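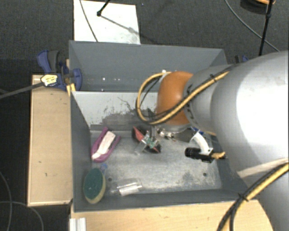
3.2 Wear on bin surfaces

Figure 4. Divided gray bin, with wear on the partition and floor.

Marks inside the bins were recorded by surface, following the scheme of Bouazza and Kelmendi. Walls, partition and floor were scored separately, as an overall grade tended to hide local damage. The Mesport site supplied 21 bins for this part of the study, and 141 surfaces were scored.

Partitions often carried the clearest marks. In the bin in Figure 4, dark scratches and scuffed patches are spread across the lower part of the partition on the side of the larger compartment, with thin squiggly marks higher up. The floor of that compartment is a mottled silver-gray, with pale streaks, smudges and darker stains. We did not try to separate stains from surface corrosion by eye – both were entered as discolouration.

Small holes in the floor, such as the two near the front edge in Figure 4, were left out of the wear score. Bins were scored again in July under the same lighting, and where the two scores differed the higher one was kept.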